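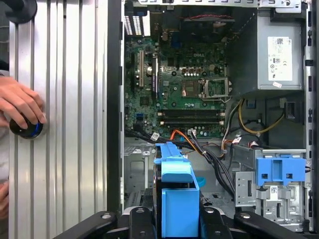
The Tullelora Books

The Tullelora Books are a series of illustrated children's stories set on Tullelora, a small and very windy island where the weather is made by hand. Published by Clokow, they are aimed at readers between seven and eleven, although they make splendid reading aloud for anybody younger, and a good many grown-ups keep a set for themselves. The series is best known for its made-up words, its maps and its wonderfully bad-tempered goat.

Setting

Tullelora lies "a day's rowing from anywhere sensible". Its people live in tall, thin houses tied down with rope, and each family looks after one kind of weather. The Ahmadpour family keeps the fog, which is stored in jars under the stairs and let out on Sundays. Other households see to drizzle, hail, morning frost and the warm wind that comes before thunder.

The only town is Brondmont, built up the side of a hill so steep that the shops have their doors on the roof. Brondmont has a school, a bakery, a lending library inside an old lighthouse, and a clock that is allowed to choose its own time. The map at the front of every book shows the town from a different side, and it is great fun to lay the maps next to each other and follow the streets round the hill.

Plot

In the first book, The Fog Keepers, the youngest Ahmadpour child drops a jar on the stairs and the fog gets out on a Tuesday. It settles on Brondmont and refuses to leave. The child sets off with the goat to find the place where fog goes to sleep, meeting a ferry that has lost its river and a choir of very polite crows. The chapter in which the crows try to agree on a song is one of the funniest in the whole series.

The second book, The Borrowed Thunder, is a touch darker. A thunderstorm is taken out of the library and never returned, and the fine grows until the whole island owes it. Later books move between families, so that a child who is only seen through a window in one story may turn out to be the hero of the next. They can be read in any order, but the jokes about the clock work best from the beginning.

Language

Much of the pleasure of the books lies in their words. Islanders have more than 100 names for rain, and a list of them is printed at the back of The Borrowed Thunder. Favourites include "plimmer" (rain too light to bother with), "slantwash" (rain that comes in at the ear) and "gubbadrop", a single large drop that waits under a tree until somebody walks by. To "unkettle" is to calm down after shouting. A "wobblemast" is a person who gives advice about boats without owning one.

The goat speaks only in rhyme, and only when it is cross, so it has a great deal to say. Its verses are short and made to be shouted, with plenty of hard sounds to get the teeth into.

Illustrations

The pictures are in pen and ink with a pale wash, and they rarely keep to their own part of the page. Rain falls through the paragraphs, rope is wound round the page numbers, and in The Fog Keepers the print itself grows fainter as the fog thickens -- a lovely touch that is best seen in the large hardback. The first book has 40 full-page drawings. The goat is hidden in each of them, sometimes as little more than a horn behind a chimney.

Editions

Each title comes as a hardback and as a smaller paperback. The paperbacks leave out the fold-out map and print it across two pages instead, with the harbour sadly lost in the fold. A boxed set with new covers was brought out in December 2025. It includes a word book, set out from A to Z, with the goat's remarks in the margins.

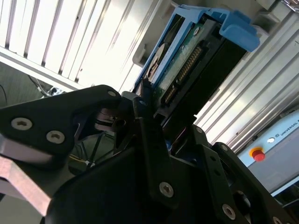
In schools and libraries

The stories are a gift to anyone running a book club or a wet playtime. Popular activities include inventing a new kind of rain, drawing the weather kept by one's own family, and writing a rude verse for the goat. The Fog Keepers also works very well as a class play, as the crows can be shared among as many children as there happen to be.

See also

Invented languages in children's books
Islands in fiction
Nonsense verse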